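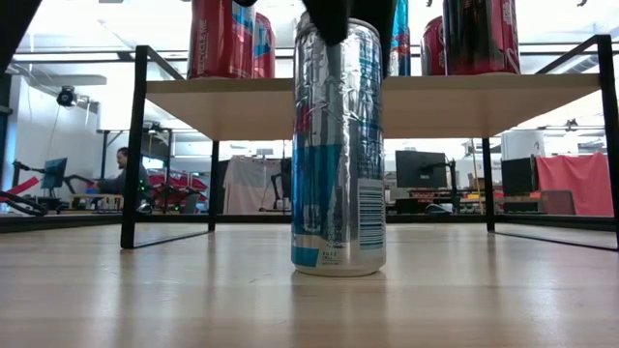 According to one reader, the earlier notes on the Lekota gripper kit left out the only thing a buyer wants to know, namely whether the standard fingers will take a drinks can by the rim end without extra parts. They are supplied for it. The kit is sold with one pair of fingers for cans and similar containers, and no adaptor is needed.

This page gathers the can handling work from our review of the kit, which is made by Adari and sold in this country through Drullell. The gripper closes on the lid end and the can stays upright. The can here is a tall slim aluminium one with a crinkled surface, which is a harder case than a new can because the walls give way under side pressure. The two-level shelf behind it holds further cans for the same work.

Review notes, 2018-01-02

Supply. The box contains the gripper, the finger pair, a mounting plate, 2 cables and a printed manual. The manual is short and assumes that the arm is already installed. Drullell will fit the plate on request, but the charge is not shown on the order form and has to be asked for.

Set-up. Closing force is set in software on a scale with 10 steps. We left it at the lowest step for empty cans and went up one for full ones. The setting is kept after a power cut. The finger offset is not — it has to be entered again, and the software gives no warning if it is missing.

Test plan. The plan is 200 lifts from the table and 200 from the shelf, at the same speed. Results will be added in February. Until then we give no figure for dropped or marked cans.

Placement. Height matters more than side position. If the target height is too low, the fingers press on the lid before they close. We teach the table and the shelf board as separate heights and store both.

Software. The Drellanlow controller package is an optional extra. It adds a list of stored grips and a log file in plain text. The basic package will run the same moves, but each grip must be typed in by hand. The log is useful for long runs. The grip list saves little time with one type of can.

Spares. Fingers are sold in pairs only. The screws are a common size and can be bought anywhere. The cables have a moulded plug and must be ordered from Drullell.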